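List: small-automation-users
Subject: Re: Whitlock two-arm sorting kit, worth the lease?
Date: 31 August 2022

Hello everyone,

Sorry for the slow answer. I wanted to give the kit a fair run before I put my name to an opinion, and then the end of the month got busy the way it always does. I'm quoting the original question so that people who joined since then know what we're talking about.

> We're a small packing shop and we've been offered the Whitlock
> two-arm kit on a lease through Jerken. The brochure looks
> lovely but it's all cubes and tennis balls. Has anyone run it on
> ordinary groceries and household goods? I'd especially like to
> know about cartons, how much fuss the setup is, and whether the
> Illuvlow software is something a regular person can learn. We'd
> have to decide before our lease cycle comes up in February.

We've had ours on the bench in Prostuscombe for 28 days now, so here goes, and please forgive the length!

Setup first. The kit came in 2 crates, one per arm, and the paperwork was better than I'm used to. Jerken sent along a printed checklist with 40 steps on it, and I'd say follow every one in order, even the dull ones (I skipped the step on naming the two arms in Illuvlow and spent a whole morning wondering why the left one was taking orders meant for the right). After that was sorted out, things went along pretty smoothly.

The job we gave it is about as plain as they come. Mixed goods get sorted into trays and a bin, one item at a time, with both arms sharing the table. The trays and bins are our own, ordinary plastic ones. You don't have to buy theirs, whatever the order form seems to suggest, though you do have to teach the software where each rim is, and do it over again if you swap a shallow tray for a deep bin. A tissue box has turned out to be my favorite test piece. It's light, it's tall for its width, and the sides give if you squeeze too hard, so it tells you a lot about how you've set the grip. 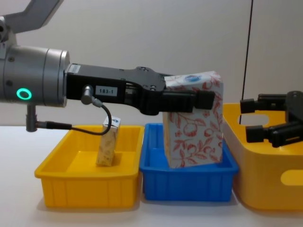
Our second shift lead read this over before I sent it and asked me to add that the grip presets are too strong for thin cardboard, and that anybody trying the kit should start from the lowest one and work up. Fair enough, and I agree completely. The preset called "carton" is really meant for something stiffer, and I've told Jerken so. They were very nice about it and said they'd pass it along to Whitlock.

Now for Illuvlow. I'm no programmer, and I can get around in it fine. You move the arm to where you want it, save the position, give it a name, and string the names together. It'll hold 384 saved positions, which sounded like plenty until I found out that each retry counts as its own position. Clear out the old ones as you go and you'll be all right. The help pages are a bit thin on using both arms at once, and I do wish the shared-space settings weren't buried three menus down, but the phone support is patient and they call back when they say they will.

Things I'd ask about before signing: who pays freight if an arm has to go back, whether spare finger pads are included (ours weren't, and I hadn't read that page closely), and whether the training visit can be moved to your second week. We had ours on day one, when we didn't know enough to ask anything useful.

Would I lease it again? Yes, for goods like ours, at the speed we need, which is not very fast. If you're hoping to keep up with a busy line I'd ask Jerken for a trial on your own products first. They did offer us one, and I was too impatient to take it.

I'm happy to send my saved grip settings to anyone who'd like them, just write to me off list. And if somebody has gotten the two arms to pass an item between them without stopping in the middle, I would dearly love to hear how!

Warm wishes from the packing bench in Prostuscombe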